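**Will your lights work on a freshwater dock?**

Oh yes, and plenty of our customers are lake people! The Reltoson dock light is happy in fresh or salt water, so pick whichever color you like best.

**How long is the cord?**

It comes with 26 feet, and you can order a 16-foot extension if your outlet sits farther up the bank.

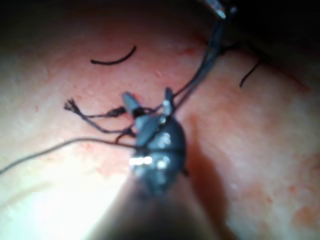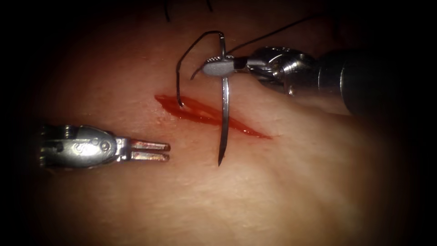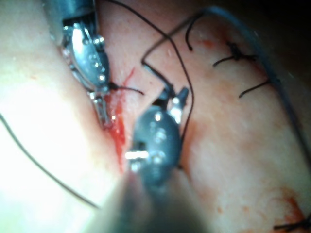
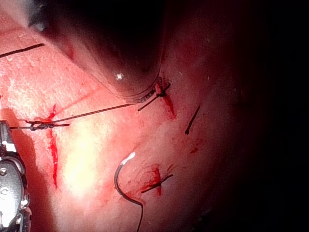
**Do I have to take the lights out for winter?**

If your lake freezes, please do. Pull them up before December, rinse them off, and tuck them somewhere dry (a garage shelf is just fine).

**Can I talk to a real person?**

Of course! Ask for Rajeshwari Panicker at our Nulton shop. She loves a good dock question, and she'll gladly look over a sketch of yours before you order.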